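Right, I've fallen completely for the colour purple and I need to tell you all about it. A thread!

Before synthetic dyes, the best purple came from sea snails. It took thousands of them to colour the trim of one robe!

Then in 1856 a teenage chemistry student made mauve by accident while trying to make quinine. Within 3 years all of fashionable London was wearing it.

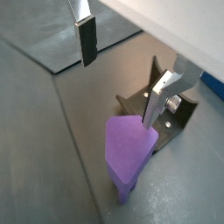
Purple block, grey worktop.

My friend Hanna Piątek has lent me her book on dyes – 200 pages and I'm racing through it.

Next up is lichen purple, which people used to make with stale urine. More in September!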